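Ticket 118: Mentor assignments missing from family records
Site: Surkwood transitional units
Opened by: Femke Van Rooij
Assigned to: Bohdan Derkach
Status: Closed

Reported 9:50 a.m. Two families at Surkwood show no mentor in the case file. Both had one when the January housing reviews were entered. Monthly progress notes can't be submitted without a mentor on record.

Checked the audit log. Both mentors come from the Visser congregation, which was merged into the Stusovstead partner entry. The merge moved the mentors but dropped their links to households.
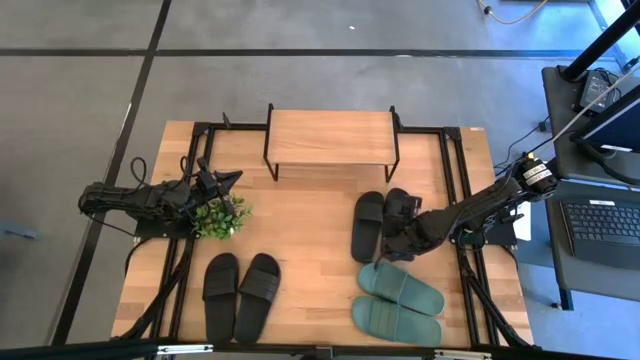
Ran the link report against the backup taken before the merge. It returned 50 Stusovstead mentors, all with background checks on file. Only the two Surkwood links were lost. The rest were either unassigned or already under the old Stusovstead entry.

Restored both links by hand. Femke submitted one progress note and it saved. The second failed with "mentor inactive." Set the mentor's status back to active, and the note saved.

Partner merges are locked for site staff until Dusteveck patches the import tool. Send merge requests to Bohdan.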